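Home | Projects | Music Tech | Contact

Booking a Gig from Scratch: My Project Report

3 min read

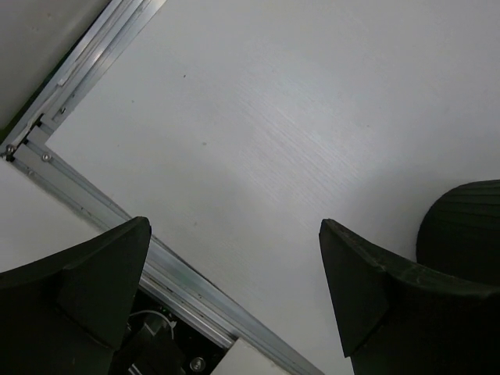 So for my live music class I had to help put on a real concert, and I picked Grarow, a four-piece from Banstead who play loud, fuzzy guitar stuff (I love them!). Ebony Wihongi handled the band side and I did tickets and posters.

The room at Stubbs holds 400, and we sold 300 at 10 dollars each — way better than my plan said. Most of those went in the last week, after Fletcher Tautahi got us onto the Fliker listings page. I should have asked him a month sooner.

The set was 13 songs plus one encore, and we ran past our end time because I left no room in the schedule for changeover. Next time I'd write the stage times first and the poster second. My full budget is in the appendix.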